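Software Engineer, Manipulation Planning and Control
Danurberg Institute for Applied Automation, Wudville campus
Reference: Serrano 11

The Danurberg Institute invites applications for a full-time software engineer to join the Serrano project. The position is funded for two years and is based in Wudville.

Serrano develops software that allows robot arms to handle everyday objects in dining rooms and other shared spaces. The group trains its grasping policies on demonstrations recorded with hand-held grippers, and maintains its own tools for time alignment, pose tracking and data review. The person appointed will take over the planning and control modules, which are written in C++ and Python.

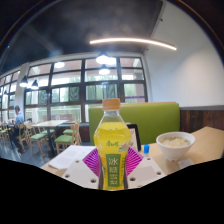 Duties include maintaining the grasp planner and its test suite, improving the detection of transparent containers, and tuning the force limits applied when soft fingers close on an object. The engineer will also review code from student assistants and prepare the May release of Gastosance, our open data-labeling package.

Applicants must hold a degree in computer science, robotics or a related field and have shown that they can write reliable, documented code. Experience with motion planning libraries, camera calibration or imitation learning is desirable. A driver's license is required — some recording sites cannot be reached by public transit.

Applications should consist of a cover letter, a résumé and a code sample of no more than 600 lines. Please send them as a single PDF to Eustaquio Ventura, Head of Software, quoting the reference above. The closing date is 21 June 2021. Applications received after that date will not be considered. Interviews will be held in Wudville or by video call — candidates may state a preference.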